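**Sterna upright panel, teal**

The Sterna is a plain upright panel for people who want color on a wall or on the side of a cabinet and do not want to repaint every March. We sell it one by one or in packs of 4, from our store in Adville.

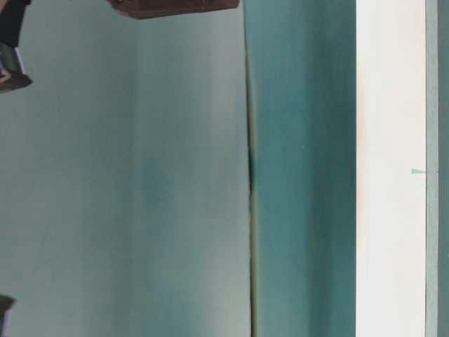 *Pale gray-green next to deep teal, with the dark line of the joint between them.*

Both shades have a soft, cloudy tone, and you should expect small differences from one panel to the next. If you need an even color over a long wall, please order all your panels together — we will then pick them from the same batch.

The joint stays visible after mounting. Customers who prefer it closed can order the Oberholzer cover strip, 2 per panel, and cut it to length at home.

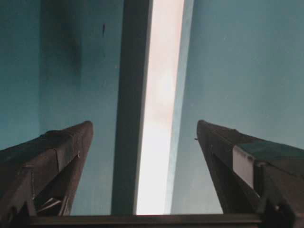
*1 min read*

**Care and marks**

Dark smudges and thin streaks show on the teal. Wipe with a damp cloth from top to bottom, and never use a scouring pad. For stubborn marks Veronika Aebischer in our workshop recommends the Laverlow cleaner, a few drops in some 100 ml of water.

**Ordering**

Delivery takes 27 days. For samples of both shades write to Zewditu Wolde — she sends them free of charge, and you can keep them.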